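The Hands Behind the Machine Deserve a Say in It
By Keerthana Sundaram 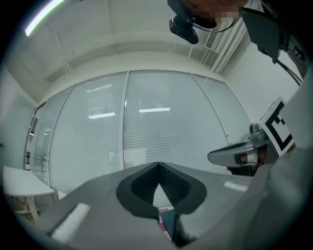
I have worked at Flanari for 7 years, most of them at a packing bench. In April the company started moving some of us off the benches and into an office upstairs, where we do the same small jobs with a gripper in the hand and a camera on the head. What we do gets recorded, and the recordings are used to train the machines that will go on the line.

I don't think this is wrong. Packing is hard on the wrists and the back, and I would not wish 20 years of it on my son. The upstairs work is quieter. It is also slow and strange. You learn to pick up a thing with two stiff fingers that your own fingers could pick up without a thought, and you do it again until the shift ends.

What bothers me is how it was set up. There were 48 of us on the benches and 5 were picked to go up. The rest heard about it at the lockers. Rekha Subramaniam, who taught me to pack, was not asked, though she knows more about how a carton fails than anyone in the building. A machine that learns from us ought to learn from her too.

Then there is the pay. We get the bench rate. A bench worker is paid for the box that goes out the door. Our work upstairs will be used long after we clock out, and I think that is worth more per hour.

Management says no jobs will go for 3 years. I would like that in writing, along with a list of the new jobs and the training for them. If the company can plan where the machines will stand, it can plan where we will.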